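Topic: Evurby streaming the restored "The Nisberg Ferry" for free in March 2025
Board: Film Talk > Streaming and Screenings

skomis_fan
Hello all. Evurby will show the restored version of The Nisberg Ferry for free, one evening only. You need an account but no card. They say there are 2,000 places in the virtual room, and when it is full the page closes. I have seen this film two times on a bad DVD and I would like very much to see it with the correct colors. Is somebody else planning to watch?

tramline
Yes, I am in. I also read the piece on the restoration in our club magazine, the one with the interview about the sound.
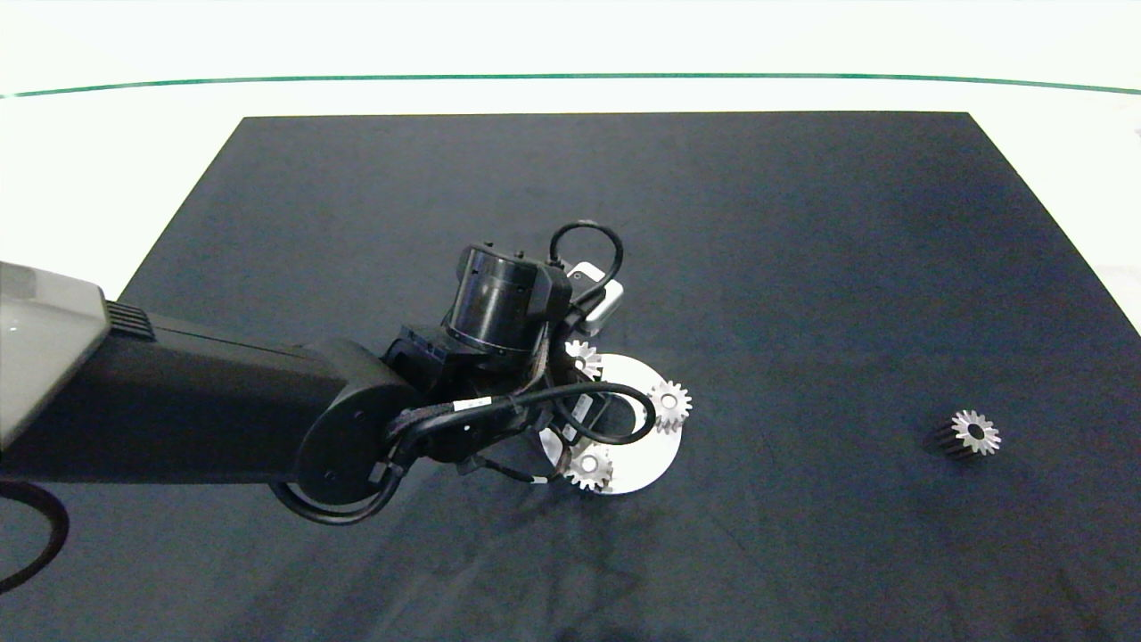 Vol. 14, No. 2, p. 31

The interview says the old print had 523 scratches which they repaired by hand. I like the film but I think the first half hour is too slow for a free evening with new viewers. They should have taken Từ, it is shorter and people would talk about it after.

skomis_fan
I can't agree about the slow part. The first half hour is where you learn that the two brothers do not speak to each other. If you cut this, the scene at the landing has no weight.

reel_and_a_half
Is it with subtitles? The last time I used Evurby the subtitles came two seconds late during the whole film, and I wrote to them in December and got no answer. 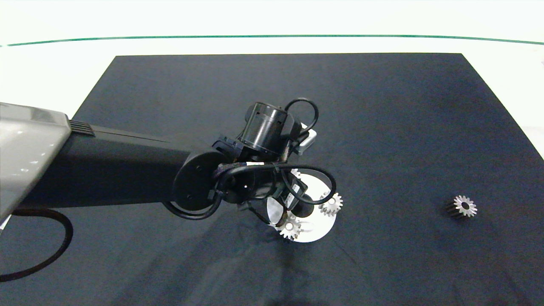
So I am a little careful now. If it is the same player, I will wait for the disc – the label Skomis has announced one with 500 copies, and I suppose there will be a second pressing later.

tramline
Subtitles in English and Spanish, it is written on the event page near the bottom. I did not have the delay myself. Did you try another browser?

reel_and_a_half
I tried two browsers and also the TV app. Same thing in all of them.

northrow
I want to say something against the "virtual room" idea. A film like this needs a real room. Our cinema has 200 seats and we filled it for Từ last winter without any advertising.
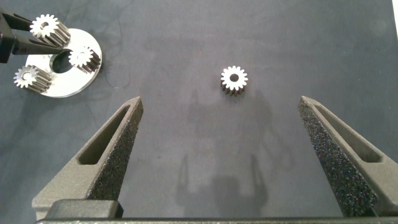 When you sit at home you stop the film to make tea, and then you say it is slow. I do not mean this as an attack, tramline, I do it too.

tramline
No offense taken. But the nearest cinema which shows such films is three hours from me by train, so for me it is the laptop or nothing. Also you can't pause in the virtual room, it runs like a broadcast.

northrow
I did not know that about the pause. Then it is better than I thought.

skomis_fan
One practical thing – the door opens 30 minutes before the start, and you must click "enter" again even if you have registered. I missed a film once because of this. I will post here when I am inside.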